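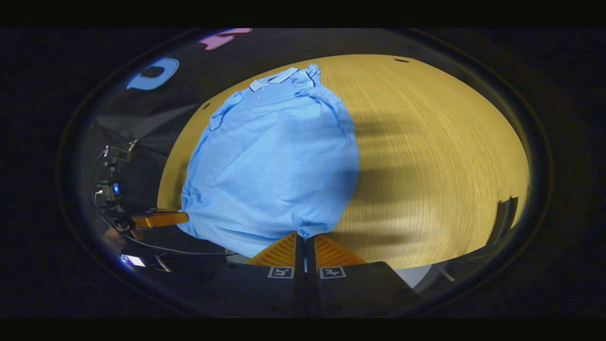
Light blue polo shirt, one sleeve folded in.

6. Setting up a household deprivation survey

This section covers setting up a new survey in Tretport and loading the household list for one district. It assumes that the server has been installed and that you hold a supervisor account. The worked values come from the Stomcombe district round, which has 1,085 households on its list.

6.1 Before you start

You will need:
- the household list as a CSV file, one row per household
- the approved questionnaire file
- the price sheet for the basic goods basket
- one tablet for each interviewer, charged and signed in

Note: The household list must not contain names. Use the household number only. Names are entered at the doorstep and stored in a separate table.

6.2 Creating the survey

1. Sign in and open Surveys > New.
2. Enter a short title. The title appears on the tablets and cannot be changed after the first interview has been sent.
3. Under Unit of study, select Household. Do not select Dwelling. Two households may share one dwelling, and the poverty rate will be wrong if they are merged.
4. Set the recall period for food spending to seven days and the recall period for rent, school fees and medical costs to twelve months.
5. Load the questionnaire file. Wait for the green tick.
6. Load the price sheet. Prices must be in local currency, with a full stop as the decimal mark.
7. Select Save as draft.

Caution: Loading a second price sheet overwrites the first. Export the old sheet before you replace it.

6.3 Loading the household list

1. Open the draft and select Households > Import.
2. Match the columns. Household number, village code and urban/rural flag are required. All other columns are optional.
3. Check the row count shown at the foot of the screen against your own file. If the counts differ, cancel the import and look for blank rows or repeated household numbers.
4. Select Confirm.

Note: The urban/rural flag accepts U or R only. Rows with any other value are placed in the Held list and are left out of the sample until they are corrected.
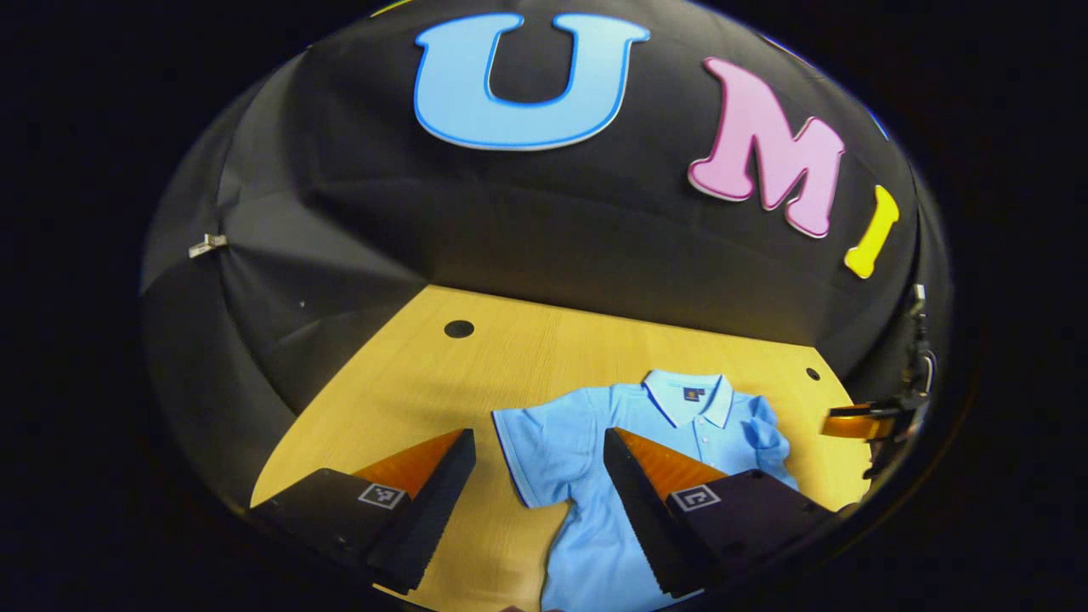 6.4 Setting the poverty lines

Tretport works with 2 lines: the food line and the full line. The food line is the monthly cost of the basket for one adult. The full line adds rent, fuel, clothing and transport.

1. Open Settings > Lines.
2. Enter the food line. If you loaded a price sheet, the field is filled in for you and can be edited.
3. Enter the full line. It must be higher than the food line.
4. Choose the child weight. The default counts a child under 14 as half an adult. Change it only if your survey plan says so.
5. Select Recalculate.

Caution: Changing the child weight during fieldwork alters the results for households already interviewed. Large families are affected most. Record the change in the log.

6.5 Test interviews

Complete 6 test interviews before release, at least one of them for a household with no cash income. Mark each as Test on the first screen. Test records are removed when the survey is released.

If a tablet shows "List out of date", sign out, connect to the network and sign in again.

Section revised 21 September 2026. Checked by Rima Salameh and Till Ostermann.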